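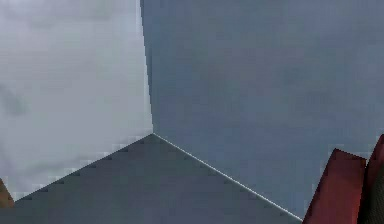
1. Smoke and CO alarms
Tested all units at Hillcombe with the button. Hall alarm OK. Bedroom alarm OK. The Tindico unit by the kitchen chirped twice and then passed – new battery fitted anyway. Replace the whole unit in June, when it reaches its date.
Result: pass, follow up

2. Hot water
Reading at the bath tap was 120 degrees last visit and 118 this time. Heater relief valve not tested, no shutoff key on site. Pan under the heater clean.
Result: pass

3. Exits and doors
Front door opens fully and the deadbolt turns from inside without a key. Back door sticks at the top in damp weather. Plane it or adjust the hinge

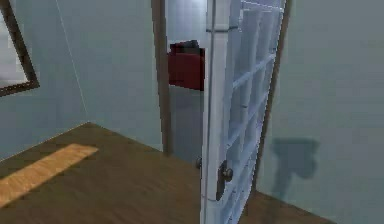 before the next tenant moves in, and check the strike plate at the same time. Window in unit 2 opens but will not stay up.
Result: back door and window fail

4. Outlets and cords
GFCI outlets trip and reset. Sunero heater has its tip-over switch and the cord is sound. No extension cords under rugs. One cover plate cracked behind the dryer, part ordered from Liem.
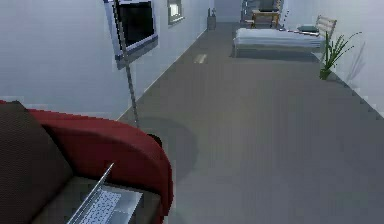

Valdis Grigaitė asked whether the cracked plate should be a fail until the part comes in. Yes – changed to fail, and the outlet is switched off at the panel.
Result: fail

5. Trip hazards
Porch steps are even and the handrail is tight, 36 inches high. Walked the rest at 20 past nine with the lights off and then on.

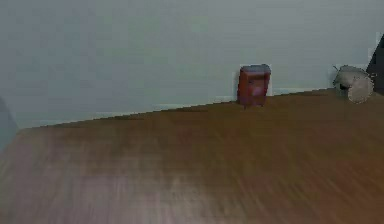 Stair treads need new grip strips on the top two steps. The old ones are lifting at the corners. Where there is a pale strip along the bottom of the wall, leave it clear and run no cables over it. Recheck in 20 days.
Result: stairs fail, rest pass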